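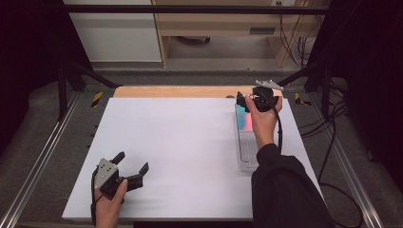

3.2 The board and the box

Figure 2. White board on the wooden table, with the clear container set near its right edge.

I'll admit I spent more time picking a box than I did planning the rest of this study. Parisa Bahrami and I went through 16 containers before we settled on the long clear one in Figure 2, and I still think it was worth the fuss! You can see the ribbed bottom right through the plastic, and a bit of blue and pink reflective stuff up at one end, so whoever is sorting always knows what is in there without leaning over to look.

The board was Gijs Bakker's idea (he'd used one for a packing study at Losance). We had been working on bare wood, and small pale things just vanished against it. On white they stood out better, and people told us they felt less tired by the end of a 90 minute session.

Box placement took us longer. We tried the left side, the middle and the right, with 20 people going through all 3 spots in mixed order. Most liked the box over on the right, near the edge, where it leaves a big open stretch for spreading things out. The left-handers grumbled a bit, and I get it, so we come back to them in Section 5.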